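Leitura: 3 minutos

Dobrar roupa, o trabalho de casa do clube de robótica

No clube de robótica da escola Benavides, os alunos do segundo ano passaram o inverno a dobrar calças. O projeto chama-se Zarnari e começou com uma pergunta de Ritu Pant, que dá Física e orienta o grupo: quantas demonstrações são precisas para um braço aprender uma tarefa doméstica que qualquer adolescente sabe fazer e evita?

O clube tem 17 inscritos. Até ao ano passado dedicava-se às provas de seguidores de linha e ao sumo de robôs, com resultados modestos. A mudança foi proposta por Ashok Dixit, aluno do segundo ano, que tinha lido sobre aprendizagem por imitação e levou para uma reunião seis páginas de apontamentos. A discussão durou duas tardes. Três colegas preferiram continuar com o sumo e ainda hoje treinam na sala ao lado.

O método é simples de explicar e demorado de cumprir. Cada aluno leva para casa uma pinça de mão com câmara e repete a mesma tarefa, com a roupa que houver. A meta são 30 gravações por pessoa em cada quinzena. As dobras feitas no laboratório, sempre com a mesma mesa e a mesma luz, serviram para afinar o equipamento, mas o grupo quis depressa passar para os quartos, com camas, almofadas e tecidos diferentes.

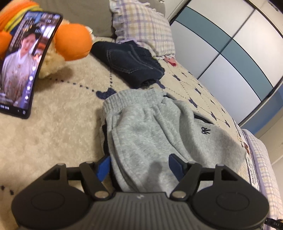 As calças foram a peça mais discutida. As de ganga têm peso e mantêm a forma; as de fato de treino escorregam e o elástico da cintura puxa o tecido para dentro. Ritu Singhal, responsável pela revisão das gravações, estabeleceu uma regra: se a cintura não ficar direita, a tentativa é marcada como falhada, mas não se apaga. Na primeira quinzena foram marcadas assim 46.

"No início apertávamos demasiado", conta Ashok. "Com a mão sente-se o tecido, com a pinça é preciso olhar."

As peças de substituição são impressas na escola e os parafusos compram-se na Roltex, uma loja de ferragens a dois quarteirões. O orçamento do ano é de 200 euros, quase todo gasto em cartões de memória.

Em março, o clube apresenta o trabalho no encontro escolar de Grernotska. Vai levar um braço de secretária e um cesto de roupa. Por enquanto, o braço dobra toalhas pequenas e para a meio das calças. Ritu Pant pediu aos alunos que mostrem as duas coisas ao público.

Texto: Cyril Hartley

Artigos relacionados
- Sumo de robôs: o regulamento explicado
- Como montar uma oficina numa sala de aula
- Bimla Thakur e as tardes de programação na biblioteca

Contacto da redação | © 2020 Todos os direitos reservados | Voltar ao topo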